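Diese Website verwendet Cookies, um die Anzeige der Handbücher zu verbessern. Mit der weiteren Nutzung stimmen Sie dem zu. [Einverstanden] [Einstellungen]

28. November 2020 - Redaktion: Jean Swanson, fachliche Prüfung: Grímur Ragnarsson

Zorkstead Zweiarm-Arbeitsplatz, Einrichtungs- und Betriebsanleitung

4 Sicherer Betrieb am Tisch

Dieser Abschnitt gilt für alle Arbeitsplätze, an denen zwei Arme denselben Tisch bedienen. Er ergänzt die Risikobeurteilung des Betreibers und ersetzt sie nicht. Die grundlegenden Anforderungen an Industrieroboter stehen in EN ISO 10218-1 und -2, Hinweise zum kollaborierenden Betrieb in ISO/TS 15066. Wer den Arbeitsplatz in Betrieb nimmt, muss die Risikobeurteilung gelesen haben. Eine Kopie liegt beim Schichtbuch.

4.1 Vor dem Einschalten

1. Not-Halt-Taster auf freien Zugang prüfen. Er muss vom Bedienplatz aus erreichbar sein, ohne dass man über den Tisch greift.
2. Befestigung beider Sockel an der Tischplatte prüfen. Schrauben nicht nachziehen, solange die Arme unter Spannung stehen.
3. Matte glatt auflegen. Wellen und hochstehende Ecken führen zu falschen Greifhöhen.
4. Greiferfinger von Hand auf festen Sitz prüfen.
5. Eintrag im Schichtbuch vornehmen: Name, Uhrzeit, geladenes Programm.

Hinweis: Das Formblatt für den Eintrag trägt die Nummer 787. Ältere Blätter aus dem Bestand von Brarenex dürfen aufgebraucht werden.

4.2 Teile auflegen

Zum Einüben der Abläufe wird der Teilesatz Phan verwendet. Er besteht aus Schrauben, Muttern und Lochplatten aus Kunststoff in verschiedenen Farben und Formen. Die Teile werden mit Abstand zueinander verteilt, die Lage darf unregelmäßig sein.

1. Beide Arme in Warteposition fahren und Freigabe wegnehmen.
2. Teile einzeln auf die Matte legen, nicht schütten.
3. Der Rand der Tischplatte bleibt frei.
4. Hände vollständig zurücknehmen, dann erst die Freigabe erteilen. 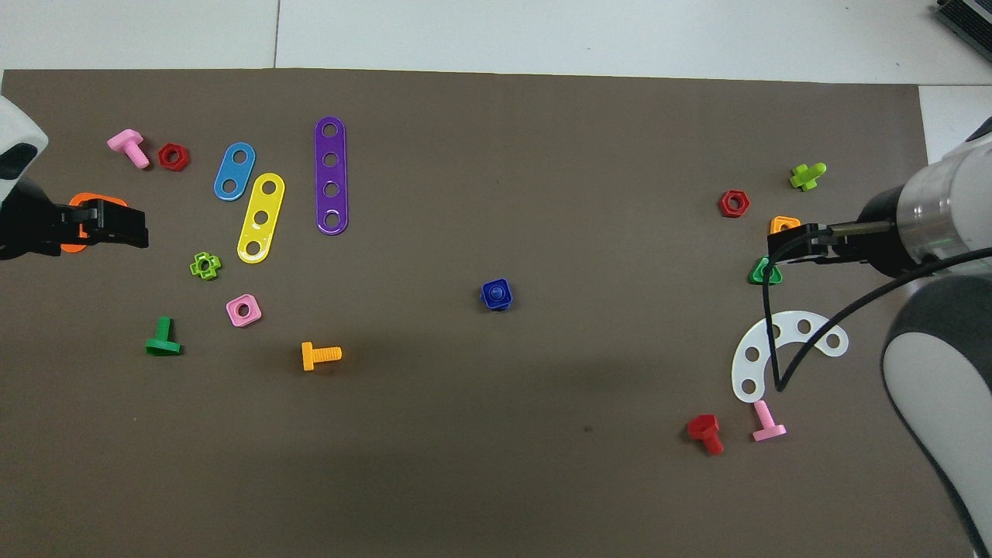

Für die Aufteilung der Arbeitsfläche gilt die Regel der getrennten Hälften: Jeder Arm nimmt zuerst die Teile auf seiner Seite auf. Die Tischmitte ist gemeinsame Zone und darf immer nur von einem Arm belegt werden. Der zweite Arm hält so lange außerhalb an. Die Verriegelung ist im Programm einzurichten und bei jeder Programmänderung erneut zu prüfen.

Vorsicht: Quetschgefahr zwischen Greifer und Tischplatte. Bei erteilter Freigabe nicht auf die Matte greifen, auch nicht, um ein verrutschtes Teil zu richten.

Leitungen am Handgelenk brauchen genug Länge für die volle Drehung, sollen aber nicht an Teilen hängen bleiben. Hängt eine Schlaufe bis auf die Matte, ist das betroffene Gebiet vor dem Start von kleinen Teilen freizuhalten oder die Leitung höher zu führen. Kabelbinder dürfen nicht über ein Gelenk gelegt werden.

4.3 Erste Fahrt mit verringerter Geschwindigkeit

1. Betriebsart auf verringerte Geschwindigkeit stellen.
2. Nur einen Arm freigeben. Der andere bleibt mit geöffnetem Greifer über der eigenen Hälfte stehen.
3. Ein flaches Teil anfahren, greifen und knapp über der Matte halten.
4. Sitz des Teils zwischen den Fingern ansehen, dabei Abstand halten.
5. Teil wieder ablegen, Greifer öffnen, Arm zurückfahren.
6. Schritte 2 bis 5 mit dem zweiten Arm wiederholen.
7. Erst danach beide Arme gemeinsam freigeben.
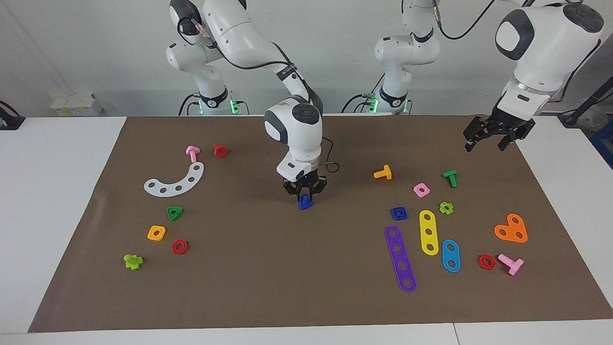
Abb. 4-2: Ein Arm hält ein kleines blaues Teil knapp über der Matte, der Greifer des anderen Arms ist geöffnet und leer.

Hinweis: Meldung 580 (Zone belegt) ist bei Schritt 7 zulässig, wenn sie von selbst erlischt. Bleibt sie stehen, beide Arme anhalten und die Zonengrenzen prüfen. Meldung 951 (Greifkraft außerhalb des Bereichs) darf nicht quittiert werden, bevor das Teil von Hand entnommen ist - vorher Freigabe wegnehmen.

4.4 Unterbrechung und Schichtwechsel

Bei jeder Unterbrechung, auch bei einer kurzen, wird die Freigabe weggenommen. Ein gehaltenes Teil wird vorher abgelegt. Das Stillstehen der Arme allein gilt nicht als sicherer Zustand, ein wartendes Programm kann jederzeit weiterlaufen.

Die übernehmende Person wiederholt die Prüfungen aus 4.1 vollständig. Abweichungen werden an Catherine Yule gemeldet, in der Außenstelle Jevgate an Hạnh Thái. Änderungen an den Zonengrenzen gibt ausschließlich Jeanie Tosh frei, die Freigabe erfolgt schriftlich.

Vorsicht: Schutzfunktionen dürfen zur Fehlersuche nicht überbrückt werden. Lässt sich ein Fehler nur bei aufgehobener Schutzfunktion finden, Arbeitsplatz stillsetzen und den Service verständigen.

Wartung der Greiferfinger siehe Abschnitt 5.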